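June 2018

Wednesday, too warm, windows open since breakfast. Roos Martens came by last night with her folding method again. She got it from a newsletter called Dakside, which as far as I can tell is one person in Granitz with strong feelings about drawers. She has been at me since December. Her claim is that a T-shirt folded properly stays folded, saves half the shelf, and never needs an iron. I have owned T-shirts for most of my life and I have my doubts.

The method wants a flat, clear surface at hip height. My table is out because of the tax papers, so it had to be the bed, with the comforter off and only the green sheet left on. I will admit the sheet is a better surface than I thought. It grips a little. But I'd also just stripped and made that bed on Monday, and I don't see how any system saves time when step one is taking the bed apart. 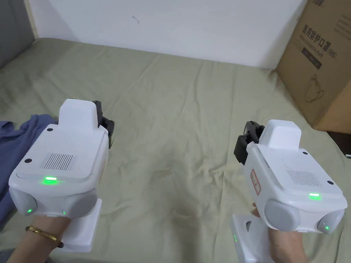

Bed cleared, sheet on, ready to start.

The newsletter says to begin with the shirt you like least. Mine is the blue-violet one, a good shirt in a bad color, bought from Wukness when they were closing out. I paid 13 dollars for it and have worn it maybe twice. The instructions go like this: lay it crosswise, smooth it from the middle outward, pull the long edge tight, fold up, fold again. "Feel the fabric relax," it says. Fabric doesn't relax. It's cotton or it's whatever they mix with cotton.

Pulling the edge tight is the one part I can see some sense in. You get a straight line to fold against. The trouble is everything above the line, which stays as soft and lumpy as it ever was, and the collar, which has its own plans. Roos says you tuck the collar in last. The newsletter says first. I asked her which and she said it depends on the shirt - so much for a method.

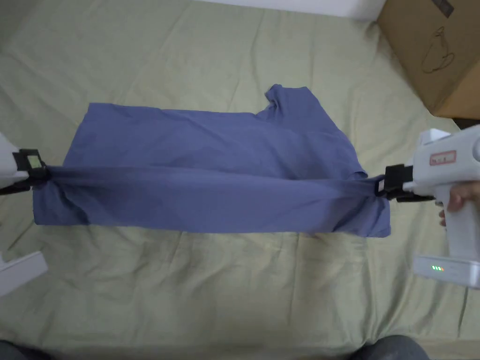

The tight edge, with the collar still sticking up.

The other advice in there is to pick the finished shirt up from the center, to see if it holds its shape. I don't know who thought of that. Pick any shirt up by the middle and you have a rag with sleeves. Roos says hers hold. I have never seen hers, only heard about them, and I told her so. She laughed and then didn't offer to show me.

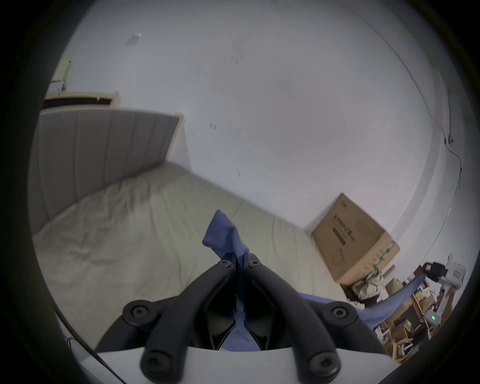
Does a shirt folded this way really take up less room in the drawer?
Maybe a little less if you stand them on edge, but only while the drawer is full. Once you take a few out, the rest fall over.

I wrote that down for my sister, who asks the same thing every time we talk. She has 40 shirts and one drawer and would try anything. I'm going to give it until the end of the month with the summer shirts only. The sweaters stay in the Halás box on the closet shelf where they've always been. Need to buy milk and call about the gutter.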